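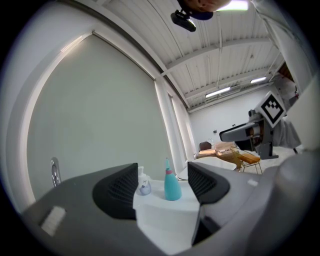

A visit to the Tuvwood factory in Fistenau

In November I had the chance to join a group visit to the Tuvwood works in Fistenau, where they make cleaning products for bathrooms and kitchens. I have worked in hotel housekeeping for a long time and I use such products every day, but I had never seen where they come from. My colleague Junaid Orakzai put both our names on the list, and we took the early train.

The factory is a short walk from the station, on the road along the canal. You smell it before you see it, a light smell of lemon and something like fresh laundry. At the gate we received visitor badges, safety shoes and a blue hair net. The shoes came only in full sizes, so I walked the whole day in shoes one size too large.

Our guide was Atif Bugti, who has been in the mixing department for seven years. He speaks fast and with great pleasure about his work, and more than once he had to be reminded of the time by the lady from the front office. There were 60 visitors in all, divided into four groups. Ours was the last one to go in.

We started in the mixing hall. The largest tank holds 2,000 litres and it stood open for cleaning, so we could look down inside from the metal stairs. I had expected a very complicated recipe, but the basic bathroom cleaner is mostly water, citric acid, a mild soap and perfume. The order in which these go into the tank matters a great deal. If the soap comes too early, the whole tank fills with foam and the team loses half a day waiting for it to settle. Mr Bugti told us this has happened to him twice, both times in his first year.

After that came the filling line, which was the loudest part. We got ear plugs and could not ask any questions there, so I wrote mine down on the back of the programme. The bottles arrive from another company, Isteck, already printed. They travel along the belt, are filled from below the neck, and then the trigger is screwed on. Each trigger has a thin tube which must be cut at an angle, otherwise it sucks itself against the bottom of the bottle and does not spray. I have thrown away many bottles in my life with a little liquid left in them, and now I wonder if this was the reason.

The part I liked most was the small laboratory upstairs. A young chemist showed us how they measure limescale. She had a row of tiles with a hard white layer on them and sprayed each one with a different mixture. Then she wiped them with the same cloth and the same pressure. The formula they sell at present has the number 249. I asked if this means there were 248 bad ones before it. She laughed and said that some of those were quite good but smelled terrible.

Her advice was useful for my work. We should spray, wait five minutes, and only then wipe. In the hotel we have never waited so long, because the rooms must be ready. She also said that acid cleaner must never be used on marble, and never together with bleach. The first I knew from a painful experience with a guest bathroom. The second should be printed on every cleaning trolley. 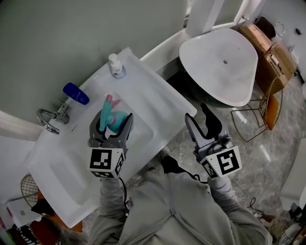
A spray bottle at the washbasin.

Lunch was in the canteen at half past twelve: potato soup, bread and a very good plum cake. I sat with two women who run a guest house near Virk, and we compared our problems with shower glass. They dry the glass with a rubber blade after each guest. I promised to try it, but I have many more showers than they do.

In the afternoon there was a talk about refill packs. It was a bit long for me and the slides had too much small text, but I understood that the company wants to sell larger containers to hotels, with a pump on top. I asked about the price per litre and was given a leaflet, where the price is not written. I have sent them an email about it.

A practical note for anyone who wishes to go: the visit is free, but you must register in advance, and you cannot bring a large bag inside. Take thick socks for the shoes. The factory shop closes at four o'clock, so go there before the talk if you can. Junaid and I came at ten past four and had to go home without the lemon one.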